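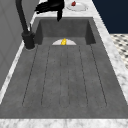 Okay, reopening this one, because the gossip feed on our celebrity page is doing the double-post thing again. Quick recap for Faustino, who's picking this up from me: whenever a musician's name shows up in both the Skumoso import and our own drafts, Drallia publishes the story twice, once with the right thumbnail and once with whatever was sitting first in the media folder. So this morning our big piece on Athumani's breakup rumors (yes, the singer, yes, everybody clicked it) went out with the wrong thumbnail on top. Readers noticed! We got 4 emails before I'd had my coffee.

**8 May 2020, first try.** Cleared the cache and republished. The duplicate went away for a bit, then came right back when the import ran. Same headline, same byline, new link.

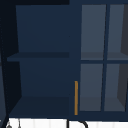

**Second try.** I turned off auto-import for the Grerkska tour stories only, figuring those were the ones with the messy tags. That kind of worked? No new doubles on the tour stuff, but the wedding gallery posted twice, and the captions got swapped between the bride's cousin and the drummer. I fixed those by hand. Ugh.

**Third try.** Shabani Simiyu looked at the tags with me and spotted that names with a trailing space count as a different person. We've got about 300 of those, mostly from last July when I was pasting straight out of press emails (sorry, my fault).
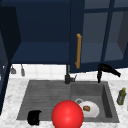 I've cleaned up the first 2 pages of tags and left the import off for the weekend. Faustino Villaseñor, could you do the rest and then switch it on for one artist only? Please don't delete the duplicate breakup post yet, it has all the comments on it.

Status: open, waiting on tags.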